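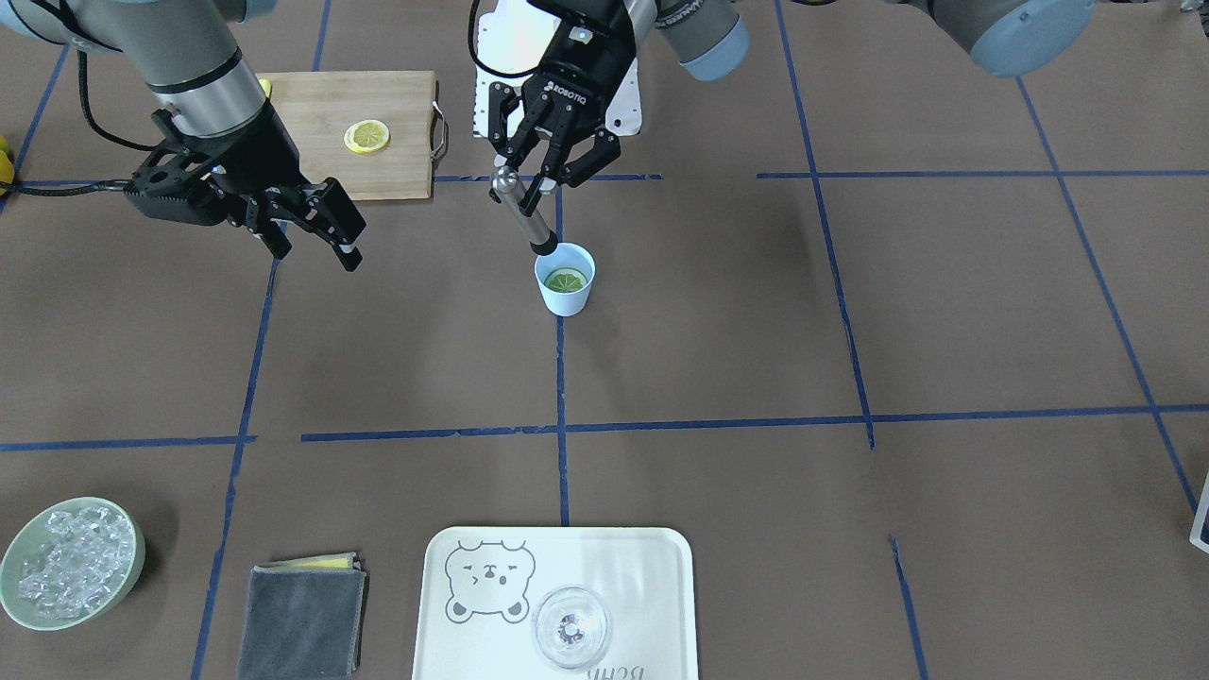
7.4 Arm stops while stirring (fault 85)

Fault 85 means the left arm has met more side load than it expects while the stirring rod is in a cup. Both arms hold position and the grippers stay as they are. The right gripper may be open just in front of the cutting board when this happens, and it can still move when the fault is cleared.

CAUTION: Do not reach between the arms until step 2 is complete. A held arm is still powered.

Clearing the fault

1. Press the stop button on the Danura controller. Wait for the status light to turn red.

2. Turn the key switch to MANUAL and take the key out. Keep it with you.

3. Look at where the tip of the rod is. If it is against a citrus slice or the wall of the cup, do not pull the cup away sideways. Light cups tip easily.

4. Hold the rod by the shaft with one hand. With the other, press the release on the gripper cable box. The fingers open after a short delay.

5. Lift the rod straight up and out, then remove the cup.

6. Check the rod. Roll it on a flat surface and replace it if it wobbles. Do not bend it back.

7. Wipe up any liquid on the work surface. If the blue tape has lifted, press it down or lay a new strip along the same line.

8. Put the key back, select AUTO and press RESET. Stand clear. The right arm goes home first.

Note: The bowl of ice, the cloth and the serving tray can stay in place during steps 1 to 8, provided they have not been knocked.

If the fault comes back

Open Service > Left arm > Stir and read the side load limit. The factory value is 12. It may be raised to 14, no higher. Above that the arm can push a cup over before it stops.

If the fault returns at 14, take the drink routine out of use and send the log to Sandrine Hervieu at Clolano service. The log holds the last 1,000 moves and is overwritten after that, so copy it before running the arms again.

CAUTION: Never switch off side load checking to finish an order.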